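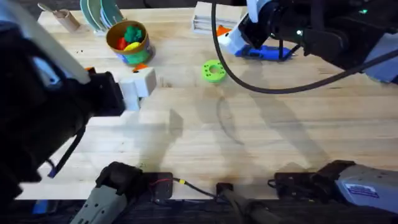 Recording a Two-Arm Tabletop Task by Remote Control

Guidance for operators, Clakton Shared Robotics Facility

9 min read
14 shares
2 comments

Search this site
Search

This page sets out the procedure for recording demonstrations on the two-arm table. It applies to the tidying and sorting tasks, in which the operator moves a pair of hand-held leader arms and the arms on the table follow. Operators who will be guiding an arm directly by hand should read the short section near the end before booking.

The procedure was prepared by Delyth Nicholas and revised in November following comments from operators. It replaces the laminated sheet formerly kept beside the leader arms.

Before you begin

All operators must have completed the facility induction and one supervised session. The induction is arranged through Augustina Eshun. Operators from partner projects, including Jundska and Filteck, follow the same route as our own staff and students.

You will need the task card for your session, your operator code and the names of any objects that are new to the collection. New objects must be entered in the object register before they are placed on the table. Sharp, brittle or very heavy items are not accepted.

Loose sleeves should be rolled up and lanyards removed. The stop button must be within reach of the operator's chair, and a second person must be in the room whenever the arms are powered.

Step 1. Inspect the table and the arms

Both arms are mounted at the front edge of the table and reach across it towards the back. With the power off, take hold of each base in turn and press gently from side to side. If either base moves, tighten its fixing and press again. A base that has shifted during a session spoils every recording made after the shift, and the fault is not always visible on playback.

Follow each cable from the arm to the point where it leaves the table. The cable to the right arm hangs in a long, loose curve above the work area. This slack is needed for the arm to turn freely and should not be tied back. It must, however, remain clear of the fingers of both grippers. Raise the right arm slowly to its highest working position and watch the loop throughout the movement. Should the loop fall between the arm and the table, stop and re-route it.

Wipe the tabletop with a dry cloth. Do not use spray polish.

Step 2. Set out the objects

The task card states which objects are to be used and in which region of the table each should start. It does not give exact positions. Operators are asked to vary the position and angle of each object between recordings, within the region given.

Larger items belong along the back. On the present set these include the dish rack with its plates, the white tiered stand and the printed tin that holds the small toys. They serve as places to put things and as obstacles, and they should leave a clear area in front in which both grippers can work.

Smaller items, such as the white block, the lime-green ring and the blue and orange pieces, are placed further forward. Some should be easy to reach. Others should stand close to a neighbour, so that the gripper has to approach from a particular side. An arrangement in which every object stands alone in open space teaches the arm very little about crowded tables, and operators tend to drift towards such arrangements towards the end of a long session.

Do not place an object where it can be reached only by passing one arm beneath the other. If a layout of that kind arises during a recording, finish or abandon the recording as described in Step 6 and reset the table.

Step 3. Start the leader arms

1. Place both leader arms in their rests.
2. Switch on the table arms, left first, and wait for the indicator light on each.
3. Open the recording program and enter your operator code.
4. Choose the task by the number on the card.
5. Lift the leader arms from their rests and bring them to the same pose as the arms on the table.
6. Press the foot pedal once to join them.

The table arms will not follow until the poses agree. If the program reports a mismatch, look first at the wrist, where a half turn is easily missed. Do not force a leader arm against its stop.

Once the arms are joined, open and close each gripper fully with nothing between the fingers. The movement should be even on both sides. A gripper that hesitates should be reported to Hefin Cadwaladr, and the session should not proceed until he has looked at it.

Step 4. Practise without recording

Carry out the task from beginning to end at least twice before recording. This applies to experienced operators as well as new ones.

Use the practice period to decide which arm will take each object. As a general rule, the arm nearer to the object takes it. Where an object lies near the middle of the table, either arm may be used, but the choice should be made before the arm begins to move. Hesitation between the two arms is recorded along with everything else and will be learned.

Practise holding with both grippers at once. One gripper may, for instance, hold a block over the middle of the table while the other takes hold of a long piece lying close to the surface. Operators commonly let the first hand sink while attending to the second. It is helpful to settle the first arm, pause briefly, and only then look across to the other.

Step 5. Record the demonstration

Press the pedal twice to begin recording. Then work through the task as follows.

Approach. Bring the gripper above or beside the object with the fingers open. Move at a steady pace. A smooth movement at moderate speed is preferred to a fast one with corrections at the end.

Align. Turn the wrist before descending. For a block, set the fingers square to two opposite faces. For a long object, close across its width and near its middle. The ring may be held across its thickness at one side, or with one finger passed through the hole; the task card will say which is required.

Grasp. Close until the object is held and then stop closing. The leader handle gives only a light sense of resistance, and new operators usually squeeze too hard. Watch the object for slipping or tilting as it leaves the table.

Carry. Lift clear of the other objects before moving sideways. Take particular care near the plates, which stand upright and project above the rack. Carried objects should not pass over the other arm.

Release. Lower the object until it is supported, open the fingers, and draw back along the line of approach. When placing a toy in the tin, the fingers should be just above the rim at the moment of opening — dropping from a height is treated as an error.

Return both arms to the rest pose and press the pedal twice to finish. The recording is not complete until both arms are at rest.

Step 6. Mistakes and recoveries

A missed grasp does not require the recording to be abandoned. If the object remains within reach, open the fingers, withdraw a short distance and try again. Recordings that contain a clean second attempt are useful and should be marked with the word "recovery" in the notes field.

A recording should be abandoned in the following cases:

- an object has fallen from the table;
- the arms have touched one another;
- a plate has been displaced from the rack;
- a person's hand has entered the work area;
- the operator has lost track of the task.

To abandon, hold the pedal down until the tone sounds. Please do not delete abandoned recordings yourself. Caradog James reviews them at the end of each month, and a number have helped us to find faults in the cable routing.

If the arms touch and remain in contact, press the stop button. Do not attempt to separate them with the leader arms. Switch off, support each arm from below, and move them apart by hand.

Step 7. Reset and label

After each recording, return the objects to new starting positions and enter a label. Labels should be short and plain: "white block to tin", "blue piece to stand". Name the object as it appears in the register and avoid private nicknames. Where both arms were used, write the left arm's action first.

Sessions are normally planned for 200 recordings across all operators on the booking. The tidying set is intended to reach 2000 recordings and now holds nearly 1000. There is no reward for exceeding the planned figure, and operators who are tired should say so. No one should remain at the leader arms for longer than 4 task cards without a break away from the table.

Guiding an arm directly by hand

Some tasks are better shown by holding the table arm itself and leading it through the motion. This method suits wiping, pressing and other actions in which contact with the surface matters. It is less suitable for work with two arms, as a single person can seldom guide both smoothly.

Select "hand guide" in the program and wait until the arm becomes light to the touch. Hold it behind the wrist, well away from the fingers. Your own hands and forearms will be seen by the cameras, and so the program replays the motion afterwards with the table clear of people and records that replay. Objects must be returned to their exact starting positions for the replay. Use the chalk marks supplied, and remove them afterwards.

Only one arm may be in this mode at a time. The other must be switched off and at rest.

Closing the session

Bring both arms to rest, part them from the leader arms with a single press of the pedal, and switch off in the order right, then left. Return the leader arms to their rests. Objects may remain on the table if the next booking uses the same set; otherwise they go back to the shelf, with the small toys kept in their tin.

Enter any wear, looseness or unusual noise in the fault book, however slight. Bookings, and requests for new task cards, should be addressed to Elis Probert.

2 comments

Filteck operator: Could the wrist mismatch message state which arm is at fault?

Delyth Nicholas: Thank you. This has been passed to Hefin Cadwaladr. For the present, please check the left leader arm first and then the right.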